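Thongdee Market, Costthorpe: Monthly Retail Floor Inspection
Inspector: Nuanchan Kongkaew
Date: 2021-06-01

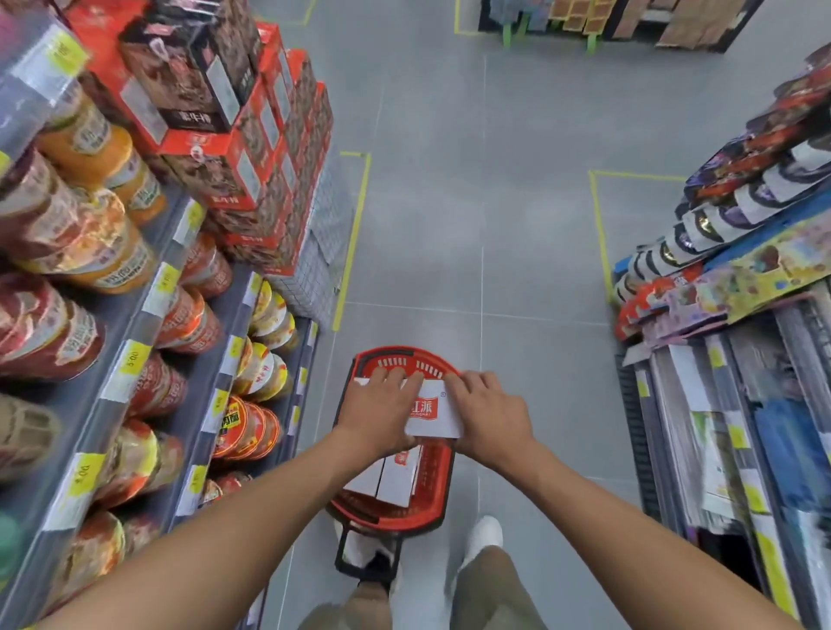
Dry goods aisle, shelving and basket.

1. Aisle width clear of stock: PASS
2. Floor tile, trip edges: PASS. Loose tile by rear door reset and grouted.
3. Extinguisher tag current: FAIL. Tag on unit 13 not legible. Replace.
4. Exit sign battery test: PASS
5. Chiller drain pan: PASS with comment. Scale building up, descale by August.
6. Shelf anchor bolts: PASS
7. Stockroom ladder: FAIL. Left foot pad missing. Tagged out, key with I. Jenkins.
8. Panel clearance: PASS

Reinspect items 3 and 7.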